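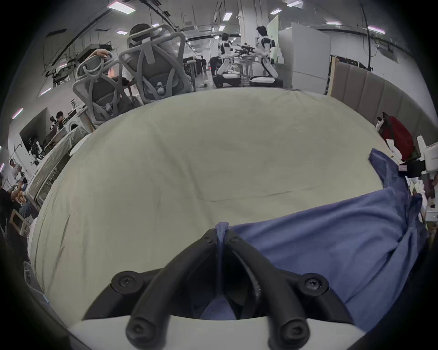 淡い色のシーツの上に置いた青い布。Brzozowskaの作業室。

寝台上での衣類・リネン整理手順の整備　進捗報告
Usby助成担当　御中
2022年7月17日　内田恵美子(Gultoritz 生活手順班)

前回の報告以降の進み具合と、残りの期間の予定を報告する。会計に関する書類は別便で送ったので、本報告では作業の内容と、そこから決めたこと、まだ決まっていないことを中心に書く。

1. 進み具合の概要

本事業は、自宅の寝台の上で洗濯物を広げ、たたみ、しまうまでの手順を、家事援助に入る人と本人の両方が読める形にまとめるものである。対象はSaramstead地区の11世帯で、申請時の計画から変わっていない。このうち聞き取りがまだ済んでいないのは二世帯で、どちらも先方の入院や引っ越しによる延期であり、辞退ではない。

聞き取りと並行して、Brzozowskaの作業室に寝台を置き、手順の下書きを一つずつ試している。たたみ方の記録票は、7月の第二週までに569枚になった。記録票は一回のたたみにつき一枚で、品物の種類、始めたときの置き方、手順のどこで止まったか、仕上がりの評価を書く欄がある。途中でやめた回も捨てずに残している。枚数には、書式を直す前の古い票も含まれる。

手順書の本文は、タオル、シャツ、シーツの三つの章のうち、タオルの章が下書きを終え、シャツの章が半分ほど、シーツの章は見出しだけの状態である。申請時の予定表ではシャツの章も終わっているはずだったので、この部分は遅れている。理由は3に書く。

2. 作業面について

作業面をどうするかは、最初の打ち合わせから議論になっていた。机の上でたたむほうが速いことは試さなくても見当がつく。しかし聞き取りをした世帯の多くは、洗濯物を広げられる大きさの机を持っていないか、持っていても食事や書類で場所がふさがっていた。乾いた洗濯物はまず寝台に置かれ、そこでたたまれるか、たたまれずに椅子の背へ移る。手順書を実際に使う場所に合わせるなら寝台でなければならない、というのが班としての結論である。

寝台にはシーツを一枚掛けて使っている。色については何度か試した。白いシーツの上で白いタオルをたたむと、端がどこにあるのか見つけにくく、記録票の「止まった箇所」の欄に「角を探した」という書き込みが増える。濃い色のシーツでは糸くずが目立ち、本来の手順にはない払う動作が入ってしまう。最終的に、淡いベージュのものを標準とし、品物は色のはっきりしたものから始めることにした。青を最初に使うのはこのためである。白い品物は、手順を覚えたあとの練習として後ろの章に回す。

シーツの皺についても触れておく。毎回きれいに伸ばしてから始めるべきだという意見と、家庭では伸ばさないのだからそのままでよいという意見があった。Bogumił Czarneckaは前者、Barbara Domańskiは後者である。しばらく両方のやり方で記録を取ったが、タオルでは仕上がりの評価に差が出なかった。シャツでは、袖を折り返すときにシーツの皺まで一緒につまんでしまった回がいくつかあった。そこで、タオルの章では「伸ばさなくてよい」、シャツの章では「手のひらで一度なでる」と書き分けることにした。

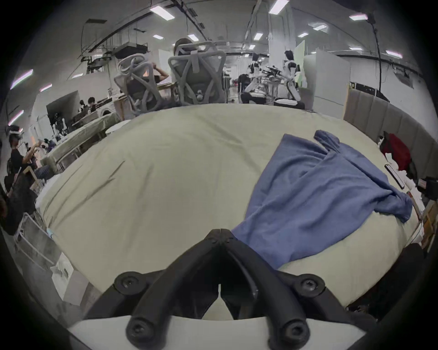 タオルの章で一番時間がかかったのは、たたみ方そのものより、始め方だった。洗濯かごから出したタオルは、たいてい丸まっているか、ねじれている。下書きの初版は「タオルを広げて置く」という一行で始めていたが、試した人が最初に手を止めるのがまさにその一行だった。どこを持てば広がるのかが書かれていないためである。

改訂した版では、始め方を次のように分けて書いている。

まず、置いたままのタオルの中から、とがって出ている角か、縁の縫い目を一つ見つける。見つけたらそこを軽くつまみ、少しだけ持ち上げる。持ち上げた角から縁に沿って手をすべらせ、隣の角まで行く。二つの角を持てたら、腕を広げて下ろす。角が見つからないときは、真ん中あたりを一度つまみ上げて置き直すと、角が外へ出てくることが多い。

この書き方にしてから、「広げる」の段で止まった回は明らかに減った。ただし、片手しか使わない人のための書き方はまだ別に要る。二つの角を同時に持つことができないので、一つ目の角を寝台の端に近いところへ置き、反対側の角を引いて広げる方法を試している。Iwona Krawczykが下書きを持っており、月内に班で読み合わせる。

たたむ回数は、長い辺を半分、もう一度半分、最後に三つ折り、とした。世帯によって棚の奥行きが違うので、最後の折り方は本文では一つに決めず、棚に合わせて選ぶように書いている。聞き取りでは、たたまずに巻いてしまう世帯もあった。巻き方は付録に入れるかどうか検討中である。

タオルの大きさは、長い辺がほぼ100センチのものを標準に選んだ。これより大きい浴用のものは、腕を広げて下ろす動作が肩の負担になるという声があり、寝台の上で滑らせて広げる方法を別に書くことにした。小さい手ふきは手順が短いので、章の終わりに数行で済ませる予定である。

3. シャツの章の遅れ

シャツの章が遅れている直接の原因は、記録票の書式を途中で直したことにある。タオルの票をそのまま使っていたところ、「裏返しだった」「袖が片方だけ中に入っていた」「ボタンが留まっていた」といった始めの状態が備考欄にばらばらに書かれ、あとから集計できなくなった。Maja Jasińskaが欄を作り直し、古い票からも読み取れる分は写し替えた。この作業に予定外の時間を使った。写し替えは済んでおり、今後は同じことは起きない見込みである。

もう一つは、シャツの種類を絞れていないことである。申請書では「前開きのシャツ」と書いたが、聞き取りで実際にたたまれていたのは、頭からかぶるものが多かった。前開きだけの手順書では使われる機会が少ない。両方を書くと章が長くなる。現在は、両方に共通する部分(裾をそろえる、襟を上にする、袖を内側へ入れる)を先に書き、ボタンに関する部分だけを短い別項にする案で進めている。この案で問題がなければ、次回報告までに章の全体をお見せできる。

シャツの襟を先に整えるか、袖を先に整えるかも、試してみると人によって違った。襟を先にした回では、そのあと袖を引いたときに襟がまたずれることがある。袖を先にした回では、どちらが表かを確かめないまま進めてしまうことがある。班では、先に襟を見つけて表裏を確かめ、整えるのは最後にする、という順に落ち着いた。見つけることと整えることを別の段に分けただけだが、記録票の評価は安定した。

4. 部屋と席の配置

作業室の使い方については、前回の報告に対して、記録を取る人と試す人の距離が近すぎないかという質問をいただいた。確かに、当初は記録する人が寝台のすぐ横に立っていて、試す人が途中で意見を求めることが多かった。求められれば答えてしまい、下書きだけで進められたかどうかが分からなくなる。現在は記録する人が少し離れて座ることにし、質問には終わってから答えている。椅子は背の高いメッシュのもので、軽くて動かしやすいため、位置を変えるのに手間はかからない。淡い緑がかった布を掛けた台の右手には灰色の張り地のベンチがあり、たたむ順番を待つ人の席として、こちらを使う案も出ている。待つ人が台に近いと手元を見てしまうという心配があるので、決める前に一度試したい。

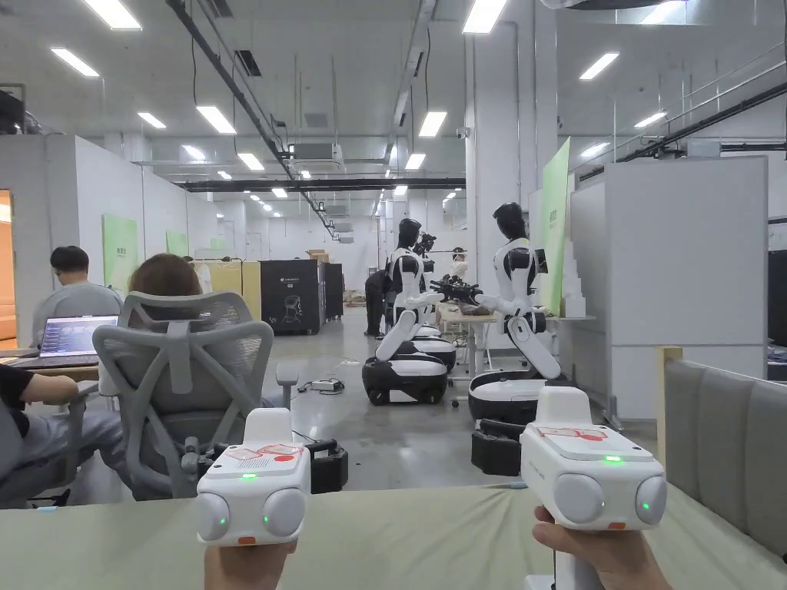 手順を試す場所を寝台だけに限るかどうかは、Barbara Domańskiから見直しの提案があった。寝台の高さでは腰を曲げる時間が長くなり、立ったままでは疲れるという指摘である。聞き取りでも、腰の痛みのために途中で休むという人が複数いた。そこで、寝台の縁に腰かけて行う場合と、椅子を寄せて行う場合の書き方を加えることにした。机を持っている世帯のためには、台の上で行う場合の注意も短く載せる。緑がかった布が手前いっぱいに掛かった台を見ると、布を掛けた台は寝台と同じように品物を広げる面として考えることができ、文面の多くはそのまま使い回せそうである。椅子については、肘掛けのあるものとないもので姿勢が変わる。灰色のメッシュの椅子は背もたれが高く、肘掛けも付いているので、肘掛けが台に当たらないか、深く座ったときに手が届くか、という点を手順書の「始める前に」の欄に書き足す。

照明については、特に変更していない。部屋は明るく、布の縁が見えにくいという書き込みは白い品物の場合を除いてほとんどなかった。家庭ではもっと暗い部屋で行うことが多いので、夕方の寝室を想定した確認を一度、聞き取り先のどこかでお願いしたいと考えている。まだ相談はしていない。

音の問題は残っている。作業室は広い部屋の一部で、話し声が重なると、試す人が下書きを声に出して読むときに聞き取りにくい。読み上げは必須ではないが、読み上げてもらうと言いにくい箇所が分かるので続けたい。時間帯をずらせるかどうか、建物の側と話している。

5. 寝台の上の小物

聞き取りで予想していなかったのは、寝台の上に衣類以外のものがよく置かれていることである。眼鏡、薬の袋、リモコン、電話、読みかけの新聞などで、たたみ始める前に片づける人もいれば、置いたままその横でたたむ人もいる。たたんだタオルの間に眼鏡が入ったまま棚にしまわれ、半日探したという話も聞いた。手順書の初版は、寝台の上に洗濯物しかない状態を前提にしていた。

班の中では、全部よけてから始めると書くべきか、しばらく意見が分かれた。全部よけるのは確実だが、よけた先で物をなくすという訴えが実際にあり、電話は手の届くところに置いておきたいという人が多い。そこで、よける代わりに置き場所を決める書き方にした。寝台を左右に分け、片側をたたむ場所、反対側を小物とたたみ終えたものの場所とする。小物を枕の側に、たたんだものを足の側に置けば混ざりにくい。
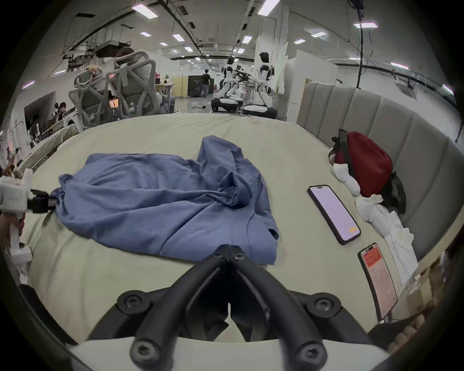 左右に分ける方法は、文字だけでは伝わりにくいという意見がEmiko班の読み合わせ、つまり私の担当の回で出た。初版では「利き手の側」「反対の側」と書いたが、読む人はそのたびに自分の手を見て考えることになる。図か写真を添え、言葉は「右」「左」に統一したほうがよい。左側に青いシャツ、右側にスマートフォンがあるような配置なら、どちらがたたむ場所なのかを一目で示せる。ただし同じ配置でも、シャツの袖は左へ伸び、裾は手前へ下りてくるので、広げたときにどこまで場所を取るかは、丸まった状態からは見積もりにくい。手順書では、小物の場所を初めから広めに離しておくように書く。画面を上にして置くか下にして置くかは本人の習慣に任せ、手順には入れない。

小物の欄は、ほかにも決めることがある。薬の袋は家事援助に入る人が動かしてよいかどうかが世帯によって違い、こちらで一律に書くことはできない。空欄を設けて、本人と援助者が最初に相談して書き込む形にした。使い捨てのマスクや紙くずのように、捨ててよいのか迷うものについても同じ欄を使う。Iwona Krawczykが聞き取りの中で二世帯に欄を見てもらい、字が小さいという指摘を受けたので、用紙を横向きにして欄を広げた。

6. 聞き取り先からの意見

下書きを渡した世帯から返ってきた意見のうち、本文に反映したもの、しなかったものを記す。

「たたむ」という見出しが多すぎて、自分がどこを読んでいるか分からなくなるという意見があった。見出しの言葉を「半分にする」「もう半分にする」「しまう大きさにする」に改めた。

紙が寝台の上で洗濯物に隠れてしまうという意見も複数あった。厚紙に印刷し、立てて置ける形にする案と、壁に掛ける案を試している。立てる形は寝台の上では倒れやすい。壁に掛ける形は、釘を打てない部屋では使えない。椅子の背にひもで掛ける案をMaja Jasińskaが作っており、今のところこれが一番評判がよい。

靴下を入れてほしいという要望は多かった。申請の範囲にないため今回は見送るが、次の申請に含めることを考えている。

援助者からは、本人がたたんだものを直してよいのかという質問があった。これは手順書より前の、援助の方針に関わる話で、班だけでは答えを書けない。今の下書きでは「しまう前に本人に聞く」とだけ記している。もう少し踏み込んだ書き方が必要かどうか、助成担当の方のご意見もうかがいたい。

言葉の問題もある。手順書は日本語とポーランド語で作っているが、「角」「端」「縁」の使い分けが二つの言語で揃っていなかった。日本語で「端」と書いた箇所が、ポーランド語では角とも縁とも訳されていた。Bogumił Czarneckaと私で語の一覧を作り、「端」は使わないことにした。タオルの章は両方とも直し終えている。

7. 支出に関わる変更

備品では、シーツの買い足しが申請時の見込みより多くなった。色を決めるまでに数種類を試したためで、使わなくなったものは練習用に聞き取り先へ譲った。印刷費は、厚紙への変更で一部あたりの単価が上がる。部数を減らして総額の範囲に収める予定だが、部数を減らしたくない場合は旅費の残りを充てることになる。費目をまたぐ変更には事前の承認が必要と理解しているので、必要になれば改めて申請書を出す。

旅費は残っている。延期になった二世帯の訪問が済んでいないことと、訪問先が近い場合に同じ日にまとめたことによる。

8. 残りの期間の予定

シャツの章の共通部分を先に仕上げ、ボタンの別項を続けて書く。そのあとシーツの章に入る。シーツは一人でたたむ場合と二人でたたむ場合で手順がまったく違い、寝台に掛かっているものを外すところから始めるのか、洗って乾いたものから始めるのかもまだ決めていない。聞き取りの内容からは、一人で、乾いたものから始める手順が一番求められている。四隅にゴムの入ったものは、別に扱う必要がある。

延期している二世帯のうち、一世帯は来週電話で日程を確認する。もう一世帯は引っ越し先の地区が変わる可能性があり、その場合に対象に含めてよいかどうかをご回答いただきたい。

タオルの章は、二か国語の下書きを本報告に添付する。語の一覧と、直したあとの記録票の見本も同封した。記録票の原本は作業室の棚に保管しており、確認が必要な場合は事前に連絡をいただければ用意する。

連絡先:Gultoritz 生活手順班(担当 内田) Saramstead地区 Brzozowska内　© Gultoritz　無断転載を禁じます　ページの先頭へ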